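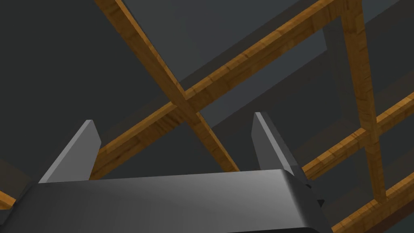 How often should a roof space be checked for moisture? Twice a year is enough for most houses, once at the end of winter and once after the autumn rains, with an extra look after any storm that lifts tiles or flashing.

The winter check matters most in the colder districts. Warm air from kitchens and bathrooms leaks through downlights, access hatches and exhaust fans that stop short of the outside. It meets the underside of the sarking overnight and condenses. By mid-morning the surface may have dried again, so an afternoon inspection can miss the problem altogether. Go up early, before the sun reaches the roof.

Take a pin-type moisture meter and read the timber in the same places each time. Mark the spots with a pencil cross and write the date beside each one. A single reading is of little use. Three readings in a row that climb at the same cross are worth acting on, even when the timber still looks sound. Push the pins in along the grain and keep them clear of nail plates, which give a false high.

Members in Galenlow sent in 128 roof logs over the past year, and the most common fault was ducting. Flexible duct had slipped off the fan spigot, or had been left lying on the insulation with a low point where water collected. A duct should run as short and straight as the roof allows, with a slight fall toward the outside, and be clamped at both ends. Cloth tape lets go after a few summers.

Blocked eaves came second. Batts pushed hard into the eaves close off the air path from the soffit vents. Pull them back to the outer edge of the top plate and fit a baffle if the pitch is low – cardboard ones are fine if they are kept dry.

Logs from Zadari showed a different pattern. Most of the high readings there were on the southern slope, under older metal sheeting with no sarking at all. Adding vents will not cure that on its own. The sheeting has to come up and a vapour-permeable membrane has to go down, so the job is best left until the roof is due for replacement.

Log sheets for the coming season can be picked up from the Kokkinos counter or requested by post. Please fill in the roof colour and pitch this time, as 5 sheets came back without either and could not be used. Completed sheets are due by the end of May.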